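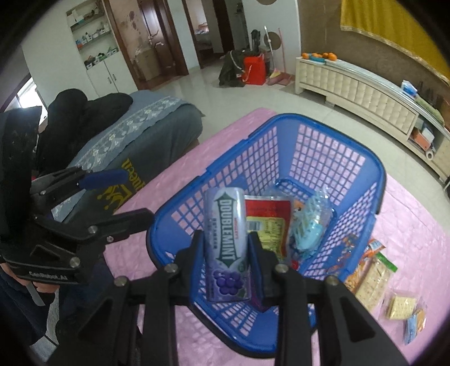

January 13, 2021

Started at the Liu apartment at nine. Task for the day is snack pick and place, table to basket and basket to table, two grippers, free order. Target for the apartment is 1,405 episodes across all tasks and this one is supposed to supply 100 of them. Kong has the sheet.

Calibration first. Left gripper passed. Right gripper read a closed width that was off by more than the limit, so I cleaned the finger pads, reseated them and ran it again. Passed the second time. I want this logged as a pad problem and not an encoder problem. The Arkon checklist has only one box for both, so it went in the remarks.

Clock sync between the two units was fine at the start and had drifted by noon. Not enough to reject anything. I now restart both together at each break and write the time on the sheet. Chow says the Kamness loader corrects for drift if it finds a shared event in both streams, such as the two fingers tapping. I added a tap at the start of every episode. It costs a second. The loader notes do not mention this anywhere and I have asked him to put it in.

Object notes. The gum container is the best item in the set: stiff, straight sides, large print, and it holds still between the fingers if taken upright. It slips if taken near the end and comes out tilted, and then the placement is ugly. I did several of those on purpose and labeled them as recoveries. Kong thinks recoveries should be a separate task. I think they belong with the parent task under a flag. We left it open. The sheet currently has both, and somebody will have to merge them.

Soft packets are slower. Clear film is the worst of it. The fingers close on air and film, the packet folds, and the width reading says almost nothing about whether you have it. What worked was coming in lower and a little wider, closing until the crackers resist, then lifting straight up. Crackers break if you go past that. I retired one packet after lunch when it had turned mostly to crumbs and no longer behaved like the others.

The plastic basket has a grid pattern and small items catch on it when they are dragged. Lift, do not drag. The second gripper can steady the rim while the first one places, and I used it that way whenever the basket started to shift on the quilted cover. I would like the steadying hand in at least half of the episodes. Last week's set from the other site has almost none, and the policy Chow trained on it pushes the basket across the table and then reaches for where it used to be.

Speed. I am still too fast on the approach. Kong played back a run from the morning next to one of hers and the difference is obvious. Mine goes in at one speed and stops. Hers slows down before contact. Sivengate asked for natural motion, which to me means my motion, but the review notes flag any approach above the limit, and the reviewer wins. Adjusted in the afternoon. The later runs look better and feel terrible.

Rejected episodes today: 3. One where my sleeve covered the view during the grasp, one with a dropped stream on the left unit, one where I put the item back and started over without ending the recording. The last is my fault. The dropped stream is the same cable fault as in October. I have taped the connector again. A replacement is on order, according to Arkon, and has been on order for some time.

Question from Kong that I could not answer: do we move the furniture things between batches, or only the table items? The instructions say "vary the background where practical." We have been varying the table only. Moving things around in someone's living room takes a while and has to be undone at the end. I wrote to Chow. His reply was that the second room will give enough variation and to leave the cabinet alone. Fine by me.

Layout changes every ten episodes. I had been placing the items in the same rough line along the side of the basket without noticing, so from the afternoon on I let Kong set the table while I looked the other way. Her layouts are harder. She puts things close together and turns the labels down.

Upload started at five and was still going when we packed up. Left the laptop on with the lid open. Batteries are on the charger in the hall, right unit first.

Tomorrow: finish the snack task, then bottles if the new pads arrive. Check that the tap shows in both streams before recording anything else. Ask for a separate pad box on the checklist. Bring more crackers.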